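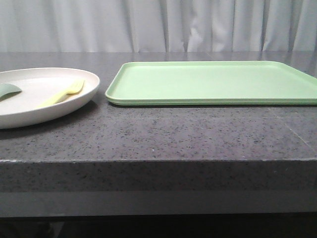

3.2. Tarea de recogida de mesa (grupo de prácticas, segundo semestre)

La tarea se eligió en clase por votación. Había otras dos propuestas (apilar vasos, abrir un cajón) y se descartaron por falta de tiempo. Material: plato, cuchara, tenedor, bandeja. Todo ligero, colores claros, bordes redondeados. El grupo de alumnos, dirigido por Myrto Karagiannis, preparó el protocolo en una tarde y lo corrigió dos veces despues de los primeros ensayos.

Protocolo corto. El operador teleopera el brazo, un episodio por intento, reinicio manual entre episodios. Posición inicial del plato variable, orientación de los cubiertos tambien. Se grabaron 166 episodios en total, de los cuales 30 se reservaron para validación. Se eliminaron 7 por fallo de sincronización entre cámaras (véase 3.4). Control de versiones de los datos con Flondutel, etiquetado a cargo de Michalis Katsaros y dos alumnos de tercero.

Dos vistas por episodio: una fija y otra en la muñeca. La vista fija da contexto, la de muñeca da la distancia a los dedos. En las pruebas previas con una sola vista el modelo se acercaba bien al plato pero cerraba antes de tiempo. Con las dos, mejor, aunque no resuelto del todo. La política base es la misma de la práctica anterior (módulo Minda, sin cambios en la arquitectura), solo se reentrenó la última etapa.
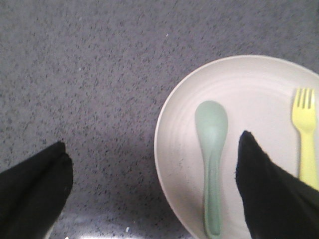 ¿Por qué se usa cubertería de plástico en lugar de metálica?
Por los reflejos. En los ensayos con cubiertos de metal la estimación de profundidad fallaba con frecuencia, y además el plástico pesa menos y perdona errores de fuerza en el cierre.

Queda pendiente repetir la comparación con luz controlada. Los alumnos del turno de mañana y los de tarde trabajaron con iluminación distinta y eso se nota en los resultados, sobre todo en los objetos de color pálido. No se corrigió a posteriori.
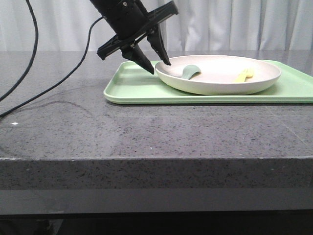

Figura 4. Pinza abierta sobre el lado izquierdo del plato, con la cuchara y el tenedor dentro. Vista fija.
Última modificación de esta página: 07/03/2025

3.3. Observaciones

El error más común: aproximación demasiado baja, dedo que roza el borde del plato y lo desplaza. Sigue el agarre de la cuchara por el cuello, que gira al levantar. El tenedor dio menos problemas de lo previsto. Se probó a limitar la velocidad en el último tramo, con mejora clara en el primer error y ninguna en el segundo. Los alumnos anotaron cada fallo a mano en la hoja del grupo, con criterios no siempre iguales, asi que las categorías deben leerse con cautela. La hoja revisada está en el anexo B.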